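Chapter 6
Gathering Examples

By the end of this chapter you should be able to plan a collection session, say what belongs in an episode, and throw out bad data without feeling sorry about it. Have the shelf task from the last chapter handy. We use it all the way through.
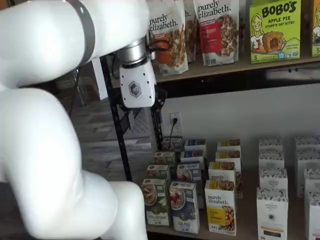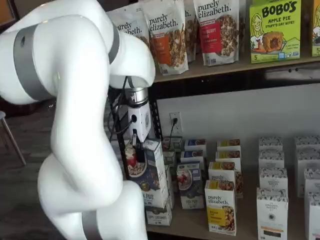 Robot arm and gripper at the grocery shelf, boxes on the lower board.

Teaching Machines by Showing - Page 113

6.1 Why start with a shelf

A learning system is only as good as what it was shown. You've read that sentence in every book on the subject. Fine. What does it mean on a working morning, when the arm is powered up and someone has to decide what to record first?

It means picking a task with enough variety in it. Shelves are good for this. Cereal boxes stand in columns, one behind another, and the ones at the back show you a top edge and not much else. Granola bags sag. Two boxes from the same brand may differ by one colored panel. A gripper has to come in under the upper board, close on one box, and leave its neighbors standing. Plenty to get wrong, and every way of getting it wrong is something the system needs to know about.

The running example is the Rastudley shelf set, put together for a stocking project at Gandby. It holds 2,352 episodes, all of them collected by a person steering the arm. Small, by current standards. Big enough to make every mistake in this chapter.

6.2 What counts as an episode

An episode is one attempt. It starts when the arm leaves its rest pose and ends when it gets back there, or when the operator calls a stop. Everything recorded in between belongs together:

camera views, all of them, on the same clock
joint positions
gripper opening
the instruction given, word for word
an outcome label

The clock matters more than students expect. At Gandby the early sessions had one camera running slightly behind the joint log. Played back, it looked fine. The trained policy closed its fingers too early, every time, and it took most of March to find out why. Check the clocks first. Then check them agian after lunch.

The instruction matters too. "Take the front box" and "take the yellow box" may lead to the same motion on one shelf and different motions on the next. Write down what the operator was told to do. Don't write down what you think they did.

6.3 Failures - keep or throw out?

Depends which kind. Sort them into 2 piles.

Task failures: the gripper slipped, a box tipped, the next column got pushed back. Keep these, labeled as failures. They can train a success detector, and episodes where the operator recovers are some of the most useful you'll get.

Recording failures: dropped frames, a camera bumped mid-run, missing log. Throw out. Do not repair by hand. A patched episode looks like a good one to anybody who comes along later.

Operators hate logging a task failure. They'll reset and try again and the bad run quietly disappears. Say at the start of the session that failed runs are wanted, and say it again when a new operator sits down.

6.4 Changing things on purpose

Run 300 episodes with the shelf laid out the same way and you have, more or less, one episode. The system learns where the box was. It hasn't learned much about boxes.

So change the layout. The Rastudley schedule had 6 layouts, rotated through the day, with the order of the columns and the depth of each column changed between them. Lighting changed by itself, because of the windows, and was noted on the sheet. Around a fifth of the episodes began with a box already crooked.

What you should not change without writing it down: camera mounts, finger pads, control gains. Change one of these and you've started a new dataset, whether you meant to or not. The Muvport logger used in the exercises has a field called "rig note" for exactly this. Most people leave it blank. Please don't.

6.5 Wubshet's rule of thumb

The name comes from the Wubshet lab notes, where it first got written up. Before collecting in bulk, collect a handful, train on them, and watch what the arm does. The result will be bad. Look at how it's bad. If it reaches for the same spot no matter what, you need more layouts. If it reaches correctly and then hesitates, look at the operators, who probly hesitate there too.

Then fix the plan and go back to the shelf. Section 6.6 walks through a session sheet line by line, so print one before you read on.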